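Tipene Bright wants me to believe that a folded cloth changes how people clean. He has been running Tautahi, a home-tidying course, since November, and 703 people have paid for it. I went on a Sunday expecting to be sold something.

"Everyone says it's only folding," he said. "Then they open their own kitchen drawer."

I asked whether anyone's drawer stays folded past the first week. He said most do. I asked how he knew. "They write to us," he said — the happy ones, presumably. 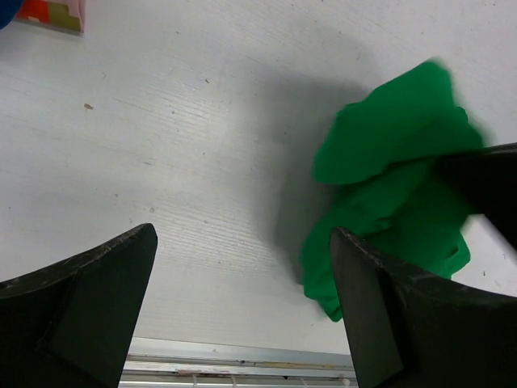 A green cloth on the white painted table at Tautahi.

Bright teaches a fold in 4 moves and says it takes 20 minutes to learn. I learned it in less and had lost it by the time I got home. My cloths went back in the drawer the way they always have.

Dzintra Jankauskaitė, a former student, was kinder about it than I am, up to a point. "I liked the afternoon," she told me. "I still fold the towels. The cleaning cloths I gave up on. You're going to wipe a stove with it."

Bright didn't argue when I passed that on. "Towels count," he said, and went back to his table.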